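Edono word list, README

What is in this package

Edono is a list of household words collected from people who speak Latvian or Estonian at home and English at work. It has 3838 entries. Each entry is one word or short expression, with the language, the meaning in English, and a note about who uses it in the family. I started it because my own parents used two words for the same spoon and I wanted to know if other families do this also.

The files

words.tsv — the main list, one entry per line, with tab between the columns
speakers.tsv — one line for each speaker, without names
notes.txt — longer comments which did not fit into a column
changes.txt — what was corrected and when

All files are in UTF-8. If you open words.tsv in a spreadsheet program, please choose the encoding by hand. Otherwise the long vowels are damaged, and after saving they can not be repaired.

Columns in words.tsv

id: a number, never used again after an entry is deleted
lang: lv, et or mixed
form: the word as the speaker wrote it, also when the spelling is not the standard one
gloss: the meaning in English
room: kitchen, bath, yard, other
speaker: points to speakers.tsv

The column "room" is the weakest one. Speakers did not agree where a broom belongs, and I kept what they told me. Please do not use it for statistics.

How the words were collected

There were 14 speakers. Each of them received a paper form with 12 questions and could fill it in over four weeks in April. The forms were typed by me and checked by a second reader from the Valtonen reading group. When we could not read the handwriting, the entry has a question mark at the end of the gloss.

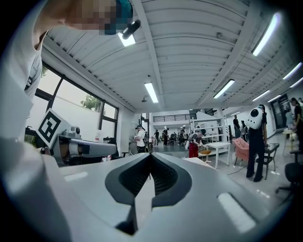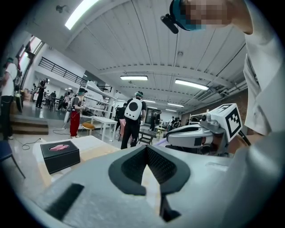 In two of them the teal headgear can be seen.

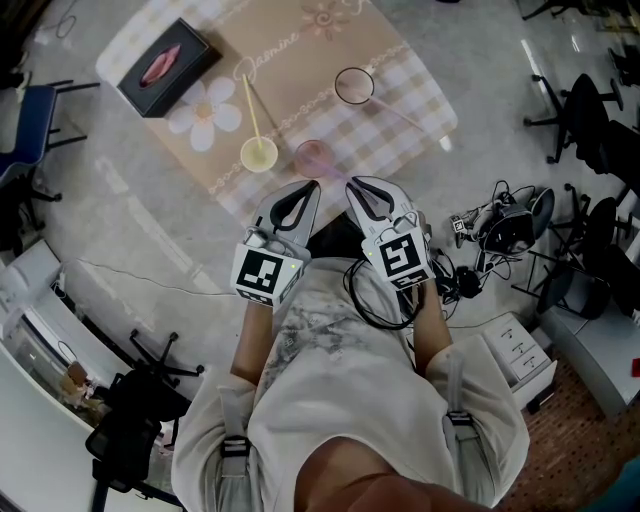 Known problems

Plural and singular are mixed. Some speakers gave "socks" and some gave "sock", and I did not change it. Diminutives have their own entries, so one object can appear up to four times. The words for dried fish are almost all from one speaker.

License and contact

You may copy and change the list for any purpose, if you keep this file together with it. Corrections are welcome — please write the id of the entry, the old form and the new form, each on a separate line.

Mārtiņš Toom
Last edited 19/09/2018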